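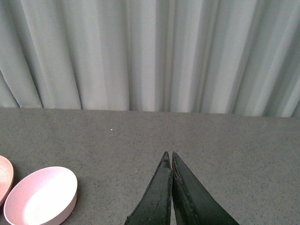
俱乐部换届的事

2019-08-12

上个月底,Heikki Heiskanen 辞去了我们足球俱乐部主席的职务。通知贴在更衣室门口,三行字,没写原因。他还留在球队里管装备,所以每周训练照样能见到他。很多人来问我怎么回事,我在俱乐部当了两年秘书,知道的比别人多一点,就在这里写一写,省得一个一个回消息。

先说背景。我们队叫 Susholm,踢的是地区业余联赛,注册会员 60 人,其中能稳定来踢比赛的不到一半。主场在 Clerkcombe 路尽头那块草皮,租的,每年 12 月续约。往年续约就是签个字,去年不一样,场地方把租金提到了每季 4,000,而且要求先付。Heikki 当时没有召集会员开会,自己先签了。他的理由是对方只给了几天时间,不签就会把周末时段给 Ustow 队。这话我信,因为 Ustow 那边的人后来也跟我提过,他们确实问过那块场地。

问题出在会费上。租金涨了,会费也得跟着涨,可章程里写得很清楚,会费调整要经过会员大会。大会拖到春天才开,到场的人不多,吵了一晚上,没有表决成。之后几个月,差额是从青年队的装备款里挪的。账是清楚的,每一笔都有单据,我自己核过,没有人往口袋里装钱。但是青年队的家长不知道这件事,直到 Minttu Lahtinen 问起为什么孩子们的新球衣还没到。

Minttu 带青年队带了很多年,脾气算好的,那次也生气了。她的意思很简单,钱挪了可以,得告诉她。Heikki 承认没有告诉她,当场道了歉。我以为事情到这里就过去了,结果没过多久他就把辞职信交给了我。信我看过,内容不方便全部抄出来,大意是他觉得自己不适合再做决定,但愿意继续干活。

交信那天我们在厨房里坐到挺晚,把剩下的账目过了一遍。

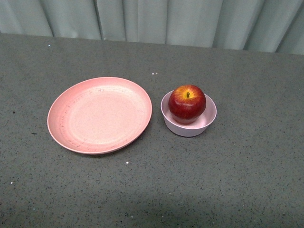

桌上的盘子

我个人的看法是,签场地这件事他没有做错。要是当时丢了周末时段,我们今年就得去镇子另一头踢,平日晚上七点以后才有空,有孩子的队员基本来不了。做错的是后面那一步。一笔钱从一个地方挪到另一个地方,哪怕只放一个月,也要写邮件告诉所有相关的人。我自己也有责任。单据经过我的手,我看见了,想着反正秋天之前能补上,就没有多说。

现在说接下来的安排。

主席的位置暂时由 Ulla Huttunen 代着,到下次会员大会为止。她原来是副主席,按章程就该是她。她跟我说得很明白,只代,不参选。她的工作下半年要出差,顾不过来。

目前愿意参选的有两个人。一个是 Anneli Peltonen,她在女队踢后卫,前几年负责过联赛报名,手续很熟。另一个是 Elli Laaksonen,入会时间短一些,但她做过别的俱乐部的财务,想先把账目的规矩立起来。两个人我都聊过,谁当选我都会继续做秘书,所以不在这里替谁拉票。还想报名的人可以在大会前一周把名字给我,需要另外两名会员签字支持。

会费的事这次一定要表决。现在有两个方案。第一个是所有成年会员统一涨,青年队不变。第二个是涨得少一点,另外找赞助来补。赞助这边,Toivonen 那家轮胎店愿意出 300,条件是训练服背后印店名。有人嫌难看,我觉得训练服本来也谈不上好看。这笔钱不够填窟窿,但能先把青年队的球衣付掉。Minttu 已经同意用在这上面。

还有人问能不能把主场换掉。我和 Ulla 去看过学校后面的场地,草短,排水不好,球门区那一片下过雨就全是泥,没有更衣室。价钱便宜是便宜,可联赛规定主场要有能锁门的更衣室,客队和裁判各一间。这一条过不去,所以今年不用考虑。

再说球队本身。换届没有影响比赛,上一轮客场踢平,下半场丢了一个不该丢的任意球,人墙排得太松。中场缺人是老问题,两个主力都有膝伤,

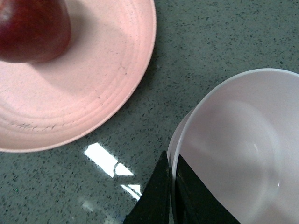
一个要休到入秋,另一个说下周可以回来跑步,但对抗还不行。替补里有两个年轻的,跑得动,就是传球急,拿到球总想往前送。教练的意思是让他们多踢几场,输也踢。我同意。业余联赛掉一级不是什么大事,没有人上场才是大事。

训练时间暂时不变。有一点要提醒,最近器材室的钥匙换了,旧钥匙打不开。需要钥匙的人找 Heikki 登记,他现在专管这个,球、标志盘、背心都有编号,借出去要写名字。我看他写的那本登记册,比以前任何一本都整齐。

有几个老会员在群里说话比较冲,说要把青年队那笔钱的事告到地区足协去。我不反对谁去反映情况,这是会员的权利。但请先来看账。账本和银行流水在我这里,训练前后都可以翻,看完再决定。光凭群里转来转去的几句话就写信,到时候足协来问,还是我把同样的单据复印一遍寄过去。

青年队的家长如果有疑问,请直接找 Minttu 或者我。挪用的数目会在大会上逐笔念出来,补还的时间也会写进会议记录。球衣已经下单,尺码表有几个孩子的没填,麻烦尽快补上,去年的尺码不要照抄,都长个子了。

大会的具体时间等 Ulla 和活动室那边确认好再发。地点还是老地方,二楼那间。请尽量来,春天那次就是因为人数不够才没有表决成。实在来不了的可以写委托书,一个人最多代一票,委托书要签名,手机截图不算。格式我会贴在更衣室门口,Heikki 那张通知旁边。

另外,上次烤肉活动落下的一件灰色外套还在我车后备箱里,谁的来拿一下。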